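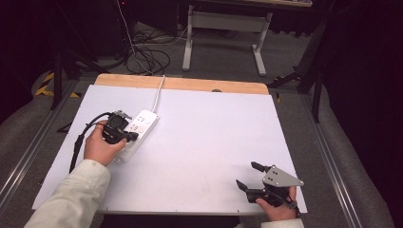 Is a four-socket power strip enough for a work table? Four is plenty for a table where one or two people sit, as long as your chargers aren't the big square kind that hog the space next door.

I've had the Skolton strip since December and I like it a lot more than I expected to like a power strip! I bought it to replace a six-socket one from Drunholm that had gotten loose in two of its outlets (you'd bump the table and the lamp would blink, which drove me up the wall). The listing had over 2,000 reviews and I read way too many of them. Half were people arguing about the color. It's white. It's a pretty clean white, too, and after all these months it hasn't gone yellow on me, though mine doesn't get any direct sun.

The first thing I noticed was how tight the sockets are. Like, really tight. You have to push straight down and mean it, and the first week I kept going in at a slant and wondering why the plug wouldn't seat. Hold the strip with one hand, push with the other, done. Pulling plugs back out is the same story, and if you only use one hand the whole strip comes up with it. They've eased up a little since then, but I'd still call them firm, and after the Drunholm I'll take firm any day.

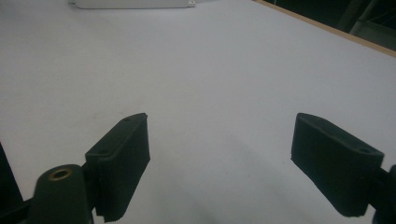

That did get me thinking about feet, though. The Skolton could use better ones. On a rough surface it stays put, but on anything smooth it scoots the second you lean on it, and my top is very smooth. I tried the little stick-on rubber dots and they helped for a while, then slid off sideways in their own goo. Now I've got a strip of double-sided tape under each end and it's fine. Should I have to do that with a new product? I don't think so, and that's one star gone right there.
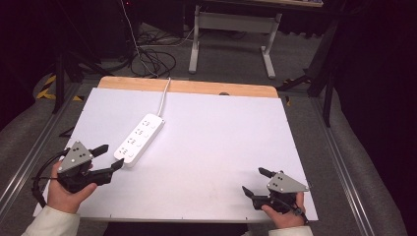

The cord is 73 inches, and that's the part I'd measure for before you order. It comes out of one end only, with no swivel, so whichever way the strip points, that's where the cord is going. Mine spent a while lined up straight with the table edge and the cord always wanted to curl around and get in my way. Laying the strip on a slant on the left half of the board, with the cord end up and away from you so it runs over the wood at the far side and down toward the floor, is so much nicer to work at. The whole right half stays clear of it, and with four sockets in a single row there's nothing hidden around the back that you have to feel for. The cord itself is a bit stiff out of the package — leave it unrolled overnight before you judge it.

Spacing is just okay. Regular plugs sit side by side with no trouble, and I can fill all four with those. My laptop brick is another matter, and I keep it in the end spot so it can hang off the side. If you have two bricks, put one at each end and use the middle for skinny stuff.

I nearly got the Carrilho instead. It's cheaper, and the cord is thinner and bends easier, but the one I tried at a friend's place felt hollow and the plugs wiggled. I didn't want to go through that again!
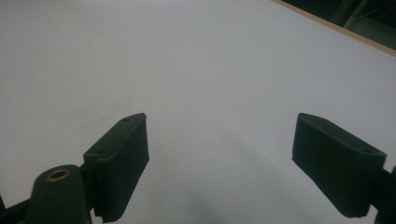 Graça Meireles wrote to me after I posted the short version of this to say that she'd had hers on a white tabletop for a year and the thing she'd warn people about is dust. It settles in the openings and shows up more than you'd think on white plastic, so she unplugs the strip from the wall and goes over it with a dry paintbrush. I've been doing the same every other Friday and it works great (dry brush only, please, and pull the wall plug first).

She also asked if I'd tried screwing it to the table. I haven't. I move mine too much, and I'm not putting holes in a good top for a power strip.

Four stars from me. I'd buy it again, and I already have a second one in the cart for the kitchen, where the cord only has to go as far as the counter outlet.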